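Lunwood Neighbors Help Board
Home & Workshop > Power and cords

Where do you park a power strip on a work table?

Posted by gluepot_annie

I have a white board laid over my bench as a clean work surface, and I cannot settle on where the power strip goes. Right now it lies diagonally on the board with the cord looping out of one end, and every time I start a project I end up working around it.
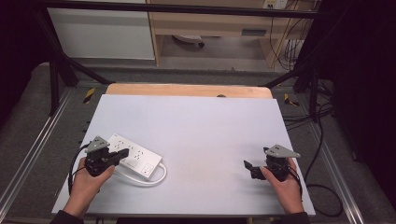 I'd like to keep it on top if I can, because crawling under there at 6 in the morning to flip a switch is not my idea of fun. I do small stuff mostly — gluing, sorting, a bit of soldering on Saturday. Does the angle matter? Do you screw yours down?

3 replies

benchrat484

Screw it to the side of the bench, done. Mine's been there for years.

slowcord

I went back and forth on this too! I kept mine on top but moved it left, with the cord end turned away from my good hand, and that leaves a nice big patch to work on. Don't pull the cord straight to make it look tidy, let it have its loop. And plug the fat adapters in first, then see what room you have left.
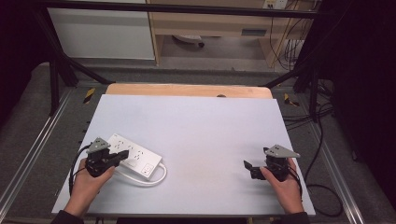 Strip over to the left, the rest of the board left open.

Things I'd check before you fix anything in place:

1. Which way the switches face. Lay your hand where it naturally falls and see if you can reach them without leaning over your work. 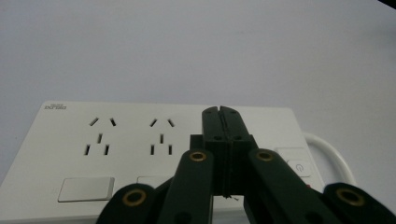 2. Whether you can see the little light from where you sit. I've left my iron on twice, so I care about this one.

3. Solder somewhere else on the table, well clear of the cord.

Hook-and-loop tape holds fine if you don't want screw holes.

marlpit

Agree with slowcord. I'd also wipe the board before you stick tape to it, even a pale one that looks clean.

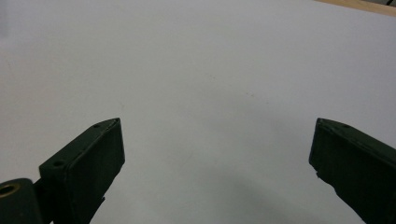 A few faint gray specks and a thin streak on the white.

Two strips of tape did it for me, one at each end. I got the roll at Weler.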